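Workroom (shared)

A shared workroom is a room where several people do their daily work, and which none of them owns alone. It is different from a private office, which has one user, and from a workshop, where the heavy machines are fixed to the floor. The term is used in the building rules of Trundell, where a workroom must have a minimum of seven square meters for every person.

Furniture

The usual furniture is a desk, a second table and one or more office chairs. Desks with metal legs are common, as they are easy to move. In many rooms of the Dunero type the front edge of the desk is curved, so that the user can sit closer to the middle. Drinking water is often kept in large plastic jugs next to the wall. Liên Quan, in her study of 64 workrooms, found that the jugs are normally placed near the desk and not near the door.
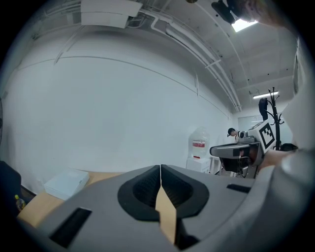
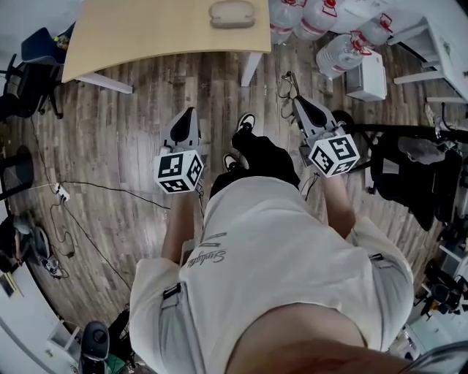 First: white walls, with conduits along the ceiling. Second: light wooden desk with curved front edge, clear water jugs with red caps, and office chair.

Ceiling and floor

In older buildings the conduits were hidden above panels. Later they were left open, which makes repair simple but collects dust. Plank floors are warm to stand on, but chair wheels leave marks on them. Wian Pretorius recommends a mat of 84 centimeters under each chair.

See also: Desk; Office chair; Water jug

Contact the editors | © Esta Encyclopedia | Back to top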